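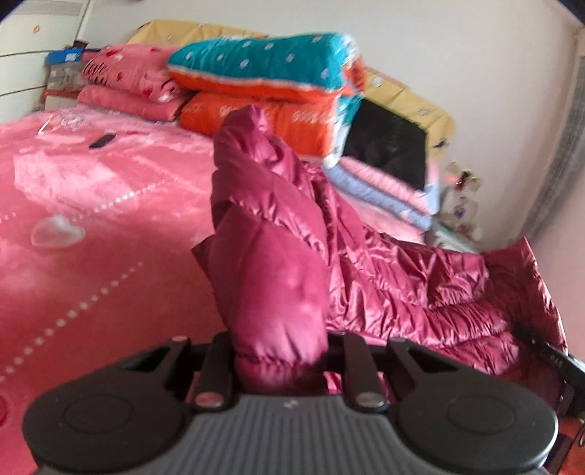

Opinion > Interviews > State Politics

I'd been trying to get Auður Eyvindsson to sit down with me since January, when she told a room full of people in Josness that her own party had gotten lazy. She kept saying yes and then canceling. When we finally met, she'd already ordered for both of us and was halfway through her soup.

"I'm not apologizing for it, if that's what you came for," she said, before I had my coat off.

I hadn't, really. What I wanted to know was how a freshman in the state house, who won her seat by 612 votes, ends up being the person both caucuses have to call before they schedule anything. She laughed at that and said I was making it sound a lot more glamorous than it is.

"The majority has 4 votes to spare on a good day," she said. "There are 3 of us who don't like being told. You can do that math in the hallway, and people do."

(I asked who the other two were. She named Bjarke Juhl right away and then went back to her soup.)

Juhl is the one people find odd, because he and Eyvindsson are from different parties and, as far as I can tell, disagree about taxes, guns, and most of what's happened in this country in my lifetime. They got friendly over the redistricting bill. Both of them thought the map was a mess, for opposite reasons, and both said so on the floor the same afternoon.

"Bjarke thinks I'm a socialist and I think he's stuck in 1984," she told me. "But he reads the bill. He reads the whole thing! Do you know how rare that is?"

I called Juhl later and he was more careful. "She's wrong plenty," he said. "But she'll tell you how she's voting and then she'll vote that way. I can work with that." He wouldn't go any further, and he got off the phone pretty fast.

Back at lunch, I brought up Asger Bundgaard, who plans to challenge her in the primary and has been telling donors she's a spoiler. Eyvindsson put down her spoon. She's known Bundgaard a long time – she knocked on doors for him once – and I think this one stings.

"Asger believes the party is a team and you wear the jersey," she said. "Fine. I knocked on over 2,000 doors last fall and maybe a handful of people asked me what team I was on. They asked about the bridge. They asked why the clinic closes at noon."

I pushed a little. Isn't there something to his point, though? If everyone holds out for their own bridge, nothing passes. I've covered sessions like that and they're miserable.

"Sure," she said, and then she was quiet long enough that I looked down at my notes. "I voted with them on the budget. I hated about half of it. I don't get a lot of credit for that one."

She's right that she doesn't. I went back through my own columns that night and I'd given the budget vote one sentence.

We talked for a while after that about the ethics bill, which she expects to die in committee, and about whether she'll run again. She says she will. Her campaign still works out of a borrowed office in Plilletti, and she'd like one with a window.

The waiter brought the check and she grabbed it, then remembered the gift rules and made us split it. She had a vote at two and wanted to walk.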